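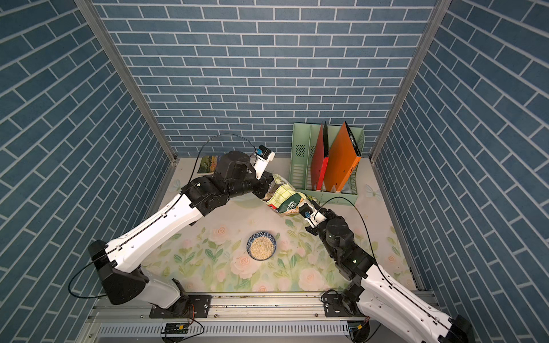 Forrar paredes y mesas con papel vinílico y hule

Última actualización: miércoles, 12 de enero de 2022

Estas notas reúnen lo que fui aprendiendo al forrar un lavadero, dos alacenas, una mesa de costura y el rincón del fondo de la cocina. Sirven para papel vinílico autoadhesivo, para papel con cola y para hule o individuales grandes de mesa. No sirven para paredes con humedad. Si la pared tiene humedad, primero se arregla la humedad.

Antes de comprar

Medí el alto de la pared en tres lugares: a la izquierda, en el medio y a la derecha. En las casas viejas hay diferencias de dos o tres centímetros entre un extremo y el otro. Anotá la medida mayor y sumale diez centímetros, cinco para arriba y cinco para abajo.

Fijate en el rapport, que es la distancia a la que se repite el dibujo. En un liso no importa. En un dibujo de ladrillos o de flores grandes importa mucho, porque en cada tira vas a perder un pedazo para hacer coincidir el motivo. Con un rapport de 53 centímetros y una pared de 2,40 conviene calcular un rollo más de lo que da la cuenta.

Comprá todos los rollos juntos y controlá que tengan el mismo número de lote. El tono cambia de un lote a otro y en el rollo no se nota, pero en la pared sí. Para el lavadero yo compré tres rollos Drivbridge en un local de la calle Sarmiento y pagué 3.506 pesos en total, con la espátula incluida. Guardé la etiqueta de uno adentro de la puerta de la alacena, por si algún día hay que reponer.

Preparar la superficie

La pared tiene que estar limpia, seca y pareja. El vinílico fino copia todo lo que hay abajo: un grano de arena se ve como un granito.

1. Sacá clavos, tacos y restos de cinta.
2. Pasá una espátula en seco para levantar la pintura floja.
3. Rellená los agujeros con enduido y dejá secar hasta el día siguiente.
4. Lijá con lija 180 y sacá el polvo con un trapo apenas húmedo.
5. En la cocina, desengrasá antes de lijar. Si lijás con grasa, la lija se empasta y la grasa queda.

Para desengrasar uso 700 mililitros de agua tibia, una cucharada de detergente y dos de vinagre blanco, en un rociador. Se deja actuar cinco minutos y se enjuaga con otro trapo. Después hay que esperar a que seque por completo.

Sobre pintura al látex mate el autoadhesivo agarra poco. Una mano de fijador al agua lo soluciona. Sobre sintético brillante agarra bien, pero cuando lo quieras sacar puede llevarse escamas de pintura.

Sobre azulejo se puede pegar, con la salvedad de que las juntas se marcan. Si molestan, se rellenan con enduido plástico y se lijan al ras.

Cortar

Cortá las tiras sobre una mesa grande y numeralas atrás con lápiz. La birome traspasa en los papeles claros. Marcá también una flecha que apunte al techo. En los dibujos chicos es fácil pegar una tira al revés y darse cuenta recién al alejarse.

La cuchilla tiene que estar nueva. Yo parto la punta del cúter cada tres o cuatro cortes largos. Una cuchilla gastada arrastra el vinilo y deja un borde mordido que después no se disimula. Para los cortes contra el techo y el zócalo apoyá una espátula ancha y corré el cúter por encima, sin levantarlo hasta el final. Si tenés que mover la espátula, dejá el cúter clavado en el corte y movela a ella.

Pegar

Nunca empieces guiándote por el marco de la puerta ni por la esquina. Casi ninguna esquina está a plomo. Trazá una línea vertical con plomada o con nivel, a un ancho de rollo menos dos centímetros de la esquina, y apoyá ahí la primera tira.

Con autoadhesivo despegá solamente los primeros veinte centímetros del papel de atrás, fijá arriba y bajá de a poco. Una mano tira del papel protector y la otra alisa con una espátula de fieltro, siempre del centro hacia los bordes. Si se hace un globo grande, levantá la tira hasta ahí y volvé a bajar. Si es chico, pinchalo con un alfiler y aplastalo con el dedo. A los dos días casi todos los globos chicos se fueron solos.

Con cola, prepará la mezcla media hora antes. La Bremo en polvo pide agua fría y hay que echar el polvo sobre el agua, revolviendo. Al revés se hacen grumos. Encolá, doblá la tira sobre sí misma cara encolada contra cara encolada y dejala descansar el tiempo que diga el envase. El papel crece un poco con la humedad y conviene que crezca en la mesa.

Las esquinas

En una esquina interior no dobles la tira entera. Cortala para que pase dos centímetros a la otra pared y arrancá en la pared nueva con una tira que tape esos dos centímetros. Volvé a usar la plomada en cada pared.

En una esquina saliente sí se puede doblar, si está derecha. Si está golpeada, poné un esquinero. Los hay de plástico, de madera y de aluminio. Se pegan con silicona neutra y tapan el borde, que es lo primero que se levanta con el roce.

En dibujos con líneas horizontales, la unión de la esquina se nota si las hileras no coinciden. Marcá con lápiz una línea de nivel que dé toda la vuelta y hacé que la misma hilera caiga ahí en cada pared. Arriba, contra el techo, la diferencia se ve mucho menos.

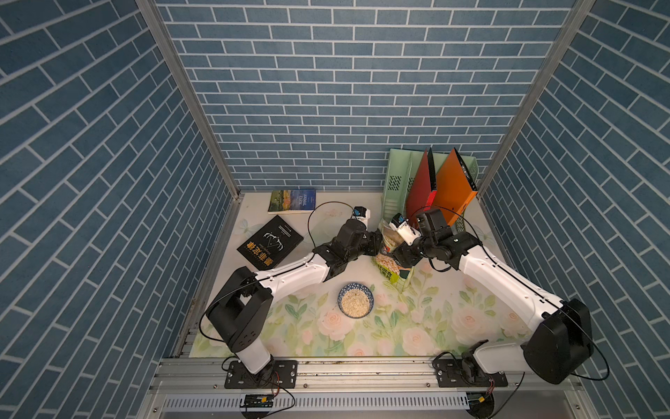 Si el ambiente es chico, empezá por la pared del fondo y seguí hacia los costados. La del fondo es la que más se mira y conviene que tenga el dibujo centrado. Los recortes angostos quedan entonces cerca de la entrada, donde no llaman la atención. Para centrarlo, marcá la mitad de la pared y decidí si ahí va una unión o el medio de una tira. Elegí la opción que deje pedazos más anchos en las puntas.

Enchufes y llaves de luz

Cortá la corriente desde el tablero. Sacá la tapa, pegá la tira por encima de la caja y hacé un corte en cruz en el medio. Después recortá el sobrante medio centímetro hacia adentro y volvé a poner la tapa. Si el papel es de cola, esperá a que seque antes de dar la luz.

Mesas y estantes

Para una mesa de trabajo prefiero algo que se pueda sacar y lavar. El hule sirve, los individuales grandes también. Lo que se pega queda lindo unos meses y después se corta en los mismos lugares de siempre.

El hule viene enrollado y con marcas. Extendelo al revés sobre la cama o el piso durante una noche. Si las marcas siguen, pasale un secador de pelo a temperatura media por el lado de la tela, a un palmo de distancia. La plancha directa lo arruina, aun con un trapo en el medio.

Para que no se corra:

- Red antideslizante de la que se usa para alfombras, cortada tres centímetros más chica que el hule.
- Cinta doble faz solamente en las puntas, de la que se despega sin dejar resto. Probala antes en un lugar escondido.
- Broches de mantel, si el borde de la mesa lo permite. En mesas gruesas saltan.

En mesas chicas los dibujos grandes se ven cortados. Antes de recortar conviene apoyar el hule entero y moverlo hasta que el motivo principal quede en un lugar que guste. Marcá el borde con una tiza de costura y cortá después.

En los estantes usá el sobrante de la pared. Doblá dos centímetros hacia abajo por el frente y pegá el borde con cinta. Si apoyás frascos pesados, dejá pasar tres días antes de cargarlos.

Limpieza

Al vinílico lavable le alcanza con un trapo de microfibra y agua con unas gotas de detergente. Se pasa de abajo hacia arriba y se seca enseguida. Al revés, el agua sucia chorrea sobre la parte seca y deja marcas.

Manchas, según lo que me tocó:

- Lápiz: goma blanca blanda.
- Birome: alcohol en un hisopo, poco, tocando sin frotar.
- Grasa fresca: talco, media hora, cepillo suave.
- Grasa vieja: el mismo preparado de vinagre y detergente, dos veces.
- Restos de cinta: aceite de cocina, diez minutos, y después detergente.
- Café o té en el hule: bicarbonato con agua en pasta, un cuarto de hora.

No uses lavandina en dibujos de colores claros, porque los amarillea. La esponja mágica saca casi todo, pero también saca el brillo. El limpiador Istard en crema me dejó un círculo opaco en la puerta de la alacena y no lo volví a usar.

El papel de cola común, sin capa vinílica, no se lava. Se le pasa un plumero y, si hay una marca, miga de pan fresco apretada en una bolita.

Bordes levantados

Para un borde suelto alcanza con cola vinílica puesta con pincel fino. Apretá con un trapo, limpiá lo que salga y poné cinta de pintor una noche. Si el vinilo se encogió y quedó una luz entre dos tiras, pintá la pared que asoma con un acrílico del mismo tono. De lejos no se ve.

Para un tajo o una quemadura se hace un parche. Cortá un pedazo sobrante más grande que el daño, hacé coincidir el dibujo, fijalo con cinta y cortá las dos capas juntas con el cúter. Sacá el pedazo dañado y pegá el nuevo en el hueco. En un dibujo de ladrillos cortá siguiendo las juntas.

Guardar los sobrantes

Enrollados con el dibujo hacia afuera, sin gomitas elásticas, que marcan. Yo los ato con una tira de tela y los dejo acostados arriba del ropero. Los parados se doblan por el peso y el borde de abajo queda inservible. Desde septiembre guardo también un pedazo de cada uno en el cajón de las herramientas, para llevarlo al local cuando busco pintura que combine.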